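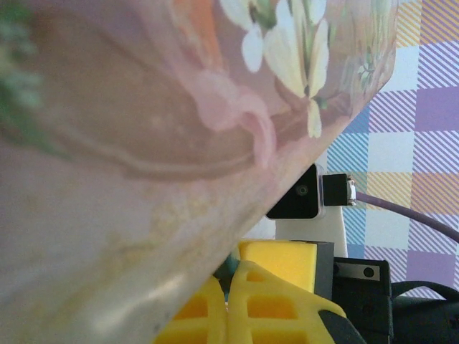 Valentina Espinoza wrote to ask if vinegar is safe on painted glass, seeing as I recommend it for every other vase in the house. Her mother's has flowers on it and she'd like it to stay that way!

My answer is a nervous no, at least on the painted side. Some decoration is fired on and will outlive us all, and some of it is cold paint sitting on top of the glass, and from across the kitchen you can't tell which you've got. I have a vase with cream flowers and a curly pink ribbon on rosy glass, and I treat the whole outside as if it were cold paint. So for Valentina, and anybody else with a hand-painted one, my routine goes like this.

## The outside

Dust first, with a big soft makeup brush (a clean one, please). Then a cotton cloth wrung out in lukewarm water with one drop of dish soap, and I dab over the flowers instead of scrubbing. Try a tiny spot low on the back before you do the rest. If any color comes off on the cloth, stop there and stick with the brush from now on.

No dishwasher, no melamine sponge, no glass spray. I lost half a tulip to a sponge once and I'm still mad about it.

## The inside

Cloudy rings are a different job, and vinegar is fine here if you keep it off the rim. My tall vase takes 700 ml up to the old water line, so I put in 300 ml of white vinegar and top it up with warm water. Pour through a funnel. Leave it 2 hours, then go around with a bottle brush – the bendy kind, with no bare wire at the tip.

Asger Juhl swears by uncooked rice swished around with a little soapy water, and it does get into the narrow bit at the bottom. I use it when the brush won't reach. Do it over a towel, and hold the vase by the body, never the rim.

## Drying and where to put it

Pat the outside, then let it stand upright with a twist of paper towel inside to soak up the last drops. I don't turn painted vases upside down on the rack anymore, they tip over if you so much as look at them.

On the table I like mine on a plaid cloth, purples and blues, but cloth slides. A scrap of rubber shelf liner underneath fixes that (cut it smaller than the base and it won't show). Keep it out of strong sun if you can. Mine spent one whole June on the windowsill and I moved it after that.

Next up is candle wax on tablecloths, which Ragnheiður Snorradóttir has been asking me for since forever.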